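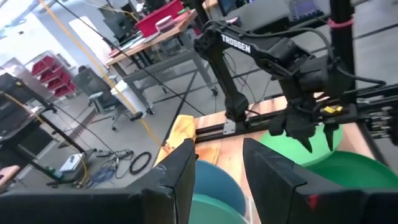 Black cables run along the links of the arm to its gripper.

Cable insulation: changes to the test schedule

November 26, 2018

Plirnthorpe has revised its flex-life test for small multi-core cable. The new schedule applies to all samples received from the start of the month and replaces the one in use at the Stido building.

Under the old schedule, samples were bent through 90 degrees for 2000 cycles and checked for continuity at the end. Cengiz Aydoğan reviewed the October results and found that this missed short breaks that close again when the cable is straightened. One PVC-jacketed sample from Hanuser passed the final check, but the log showed an open circuit at cycle 937.

Continuity is now recorded during every cycle. Samples are also removed after the first 400 cycles for a jacket inspection at the clamp. Cracks, whitening and any change in outside diameter are entered on the sheet before the sample goes back on the mandrel. The bend angle and the total number of cycles stay the same.

Clamping has changed as well. The old steel jaws marked softer jackets, and several silicone samples failed at the jaw instead of at the bend. Jaws are now lined with rubber strip supplied by Şimşekoğlu. Replace the strip between batches and record the torque setting.

Results from the two schedules should not be placed in the same table. Reports issued under the old one remain valid but will carry a note giving the method. Retests can be requested if at least two meters of cable from the same reel is available.

Questions about sample length and labeling go to Pranab Weerasinghe. The revised sheet is in the methods folder.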